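Tidy-Up Robots: how a machine picks up a tissue
Beltisley Makers' Club, Young Builders pages. Age 8 and up

Quick one this month, we're building and the kettle's on.

You can pick up a scrunched tissue without thinking. Go on, try it. Did you look at your fingers the whole time? Probably not. Your eyes found it, your brain sent a message down your arm, your skin told you when you'd touched it. All done in less than a second.

A robot has to be told all of that. Every bit. So our build, called Dankwa (rhymes with nothing, we've checked), has one job. Tissue off the coffee table, into the bin. Easy to say!

First, some robot words

Base - the bottom part, fixed down hard so the arm doesn't tip over.
Joint - a place that bends or turns. Your elbow is one. So is your wrist.
Gripper - the hand. Ours has two fingers and no thumb.
Program - the list of instructions. Robots don't guess what you meant, they do what you wrote.

How does it know where the table is?

Numbers. Think of a treasure map with squares on it. So many steps along, so many across, then how high up. The program gives the gripper a spot to go to and the joints all have to bend by the right amount to get there. If one is wrong, the hand ends up somewhere else. Ours once went for the sofa.

Next is the slow part. Going fast near a table is a bad idea, so we make the last 100 millimetres really slow. Down, down, down, stop. Then close.

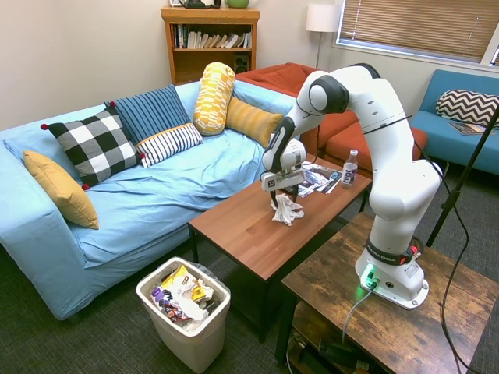
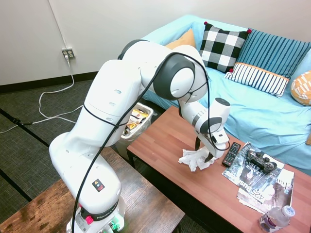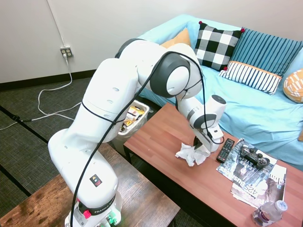
Dankwa's gripper down at the tissue, in all three pictures. The bin is by the sofa.

Why is a tissue hard?

Becuase it's never the same shape twice. A wooden block is always a block. Scrunch a tissue and you get lumps, corners, a flat bit, a pointy bit. Grab the flat bit and the fingers might just slide over the top. Grab a lump, much better.

Squeezing is tricky too. Tissue is soft, so it squashes down to almost nothing and the fingers need to close further than you'd think. With an egg you'd want the opposite. Please do not give it an egg.

And then there's stuff. Real tables have things on them, remotes, magazines, a water bottle. The arm has to reach the tissue and leave the rest alone. You can clear the table first but that's sort of cheating.

Does it get it every time?

No! Our friends at the Dridton workshop did up to 400 goes with theirs and kept a chart on the wall. Misses went in red pen. Lots of red at the start. A miss is useful though, you look at what happened, change one thing, go again. Only ONE thing. Change 5 and you won't know which one fixed it.

Try it at home (no robot needed)

You want: a friend, a scarf, kitchen tongs, a tissue, a bowl.

Scrunch the tissue and put it on a table. Put the bowl next to it. Tie the scarf over your eyes and hold the tongs. Your friend is the program. They can only say left, right, forward, back, up, down, open, close. Nothing else, no "nearly" or "bit more".

See if you can get the tissue in the bowl. Then swap. Then scrunch it a diffrent way and try again.

Safety bit, read it

Big arms are strong. When one is switched on you stay back behind the tape, with a grown-up by the stop button. No reaching in, even if it's stopped moving. Tie long hair up.

Next time: sorting socks. Bring odd ones.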